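Lakau grasping project - FAQ

Last updated 3/23/22

What is Lakau?
A method for teaching a two-finger hand to hold soft stuff without crushing it or dropping it. Cloth, foam, stuffed things. Mostly run by Hema Iyengar and Keerthana Naidu, hardware by Eusebio Cabrera.

What's new about it?
We don't predict force. The policy looks at how the surface bends near the fingers and picks the next small move from that. Wrist camera only, no overhead view. Older version (Distwood) used both and was slower to train.

How many demos do you need?
400 for the base policy. After that 27 per new object seems to be enough. Fewer than that and it starts squeezing too early.

How well does it work?
On objects it trained on, good. On new ones it held on for the full lift in 49 of the test runs we logged in February, out of a set of 2 objects. Per-object split is in the writeup, please read that before quoting the number. Thin fabric lying on top of something soft is still the worst case - the policy confuses the fabric sliding with the object moving.

Did you try force sensors?
Yes. Aravind Rodrigues ran that comparison. Helped on foam, did nothing on cloth, and the sensors drifted over a long session. Might come back to it.

Why such a wide lens?
So both fingertips stay in view all the way through the grasp. You pay for it with distortion at the rim. We train on the raw round view, no unwarping. Tried unwarping, it cost time and the results were teh same.

Does the background matter?
Less than we expected. Bench clutter goes in as is, cables and all. Moving to a clean bench didn't help. Changing the lights did hurt, so keep those fixed if you can.

Can I run this on a different arm?
Probably. The Nurkville group has it going on theirs with a new calibration file. You need the same finger spacing or you retrain. Raghavendra Warrier keeps the notes on this, ask him for the current copy.

Is the code out?
Training code yes, demos not yet. Waiting on storage. Diệp (the labeling tool) is separate and has it's own page.

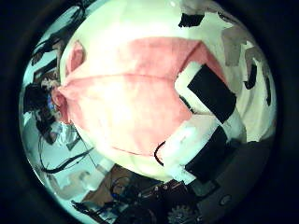 FINGERS AND PADS

What are the fingers covered with?
White tape, with a black rubber pad on each one. The tape is there for wear, replace when it lifts. Pads last longer.

Can I leave the pads off?
No. Bare tape slips on smooth fabric and the policy has never seen it. Retrain if you really want to.

Does pad angle matter?
Some. The demos have a spread of angles so a bit of tilt is fine. If a pad has come loose and is turning by itself, stop and reglue.

My grasps pinch the top layer only, what do I do?
Known problem with anything draped. Start the approach lower and let the fingers close slower, then send us the log if it keeps happening.

Contact: Keerthana Naidu, Lakau project | © 2022 Lakau project | Back to top

Related
Distwood: what we kept and what we dropped
Diệp labeling guide
Calibration notes for other arms
Force sensor comparison, short version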